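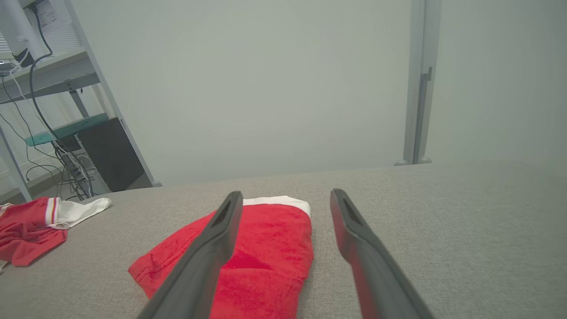

Registering a Band for the Jiltimby Music Archive

These instructions apply to bands and solo performers wishing to be listed in the Jiltimby Music Archive. Entries are reviewed by the music editor, Danang Ginting, every Wednesday.

Before you begin

Agree within the band on one person to act as the named contact. The archive corresponds with that person only. Each entry should list performing members and non-performing members, such as managers or legal advisers, under separate headings.

Step 1. Complete the member list

Enter the name of each member, the instrument played and the year of joining. Former members should be included. Where a member has performed under more than one name, use the name printed on the first release.

Step 2. Write the band history

The history may not exceed 566 words. Begin with the place where the band was formed. The entry for Drokasora is a suitable model of length and tone. Reviews and press quotations are not accepted.

Step 3. Submit recordings

Supply at least two and no more than four recordings. Songs written by another artist must be marked as covers, as in the entry for Eron.

Step 4. Check the proof

A proof will be sent to the named contact. Corrections must be returned within two weeks. Changes of line-up after publication should be reported on the amendment form, available from the Lau Street reading room.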